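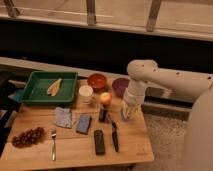 The kitchen table at the Pikstead workshop, arm reaching in from the right.

I'd been promising Azadeh Alipour since last winter that I'd come up and see what she and Hiếu Trương have been building, and in November I finally ran out of excuses and drove the 84 miles. Pikstead is a shared workshop in what used to be a feed store. You rent a bench by the month, you get a key and a shelf, and you put up with the table saw. I'd pictured one big noisy room, but it's more like a row of little ones off a corridor, and somebody has painted the door numbers by hand, very badly, with two different sevens.

Azadeh met me at the side entrance with a mug of tea already poured, so we were off to a good start. She does the arm and the wiring. Hiếu writes most of the software and, as far as I could tell, all of the labels. The robot is called Porby. I asked twice where the name came from and got two different stories, so I've stopped asking.

I have built exactly one robot in my life, a line follower that was scared of its own shadow, so I came along as a fan more than anything. I expected a metal skeleton with cables hanging out. Porby is a lot more finished than that! There's a big rounded white body standing beside the table, and the arm is off-white with dark little holes dotted along it. It bends down at the elbow to get at things, which looks oddly like someone reaching over you for the salt. I kept moving my tea out of its way even when it was parked.

The job they've set themselves is clearing up a kitchen table. You tell Porby what you want and it's supposed to find the thing, pick it up and put it where it belongs. So the table is covered in stuff – bowls, a cup, an apple, grapes, a fork, a sponge, a TV remote. Hiếu likes having the remote in there. His argument is that every real kitchen table has something on it that doesn't belong in a kitchen, and a robot that only knows kitchen things is going to be miserable in his apartment. There's a knife as well, which made me a bit nervous. Azadeh's rule is that everybody stands back on the far side of the tape whenever the arm has power, knife or no knife, and she enforced it on me within a minute of my arriving (I was trying to see the elbow).

The green tray at the back is where a lot of the practice happens. Into the tray, out of the tray, over and over. I watched them try for the apple first, and it went in on the second go, and I cheered, and I was the only one. They've seen it a lot. The folded cloth was much harder. Porby came down on it nicely, pinched, lifted, and came up with nothing at all. Then it went through the whole motion of carrying nothing to the tray and letting go of it. I laughed so much I had to sit down. Hiếu typed a note and ran it again.

He explained over lunch that cloth is horrible because it has no proper edges to grab and it's a new shape every time you drop it. Forks are horrible too, in a different way, being so flat. They do 10 tries at each item, write down how many worked, change one thing and do 10 more. The notebook they keep this in is a real paper one with coffee on it, and they're on the third of those.

The control board is a Hundix, bought secondhand, and Azadeh has a lot to say about the connectors on it. I'll spare you most of that. The short version is that the plug on one side works loose when the arm stretches all the way out, and for weeks they thought it was a software problem. Hiếu rewrote a whole section before she wiggled the cable and the fault came and went under her fingers. They were both still a little sore about it. It's held with a printed clip now. The fingers of the gripper come off with 3 screws, so they can swap in another pair, and she let me do one change myself with the power off. I dropped a screw. We found it in my shoe.

Down the corridor is Ghumman, a two-person outfit making garden gates, and they sell Pikstead members their offcuts for next to nothing. Their compressor kicks in every so often and you feel it through the floor. Azadeh swears it throws off the careful pickups. Hiếu swears it doesn't. I'd love to see somebody settle that one with the notebook.

I also asked what it has all cost, and there was a pause. The last round of parts was 200 dollars and they were pleased with that. The total they'd sooner not add up.

If you want to visit, write first, as the front door stays locked and you can't hear knocking over the saw. Mornings are better, before Ghumman gets going. Wear shoes you don't mind getting sawdust in, and bring something for the shared cookie tin by the sink, which was down to crumbs when I left. I'm going back in spring. Azadeh wants to have the cloth working by then, and Hiếu has his eye on the grapes.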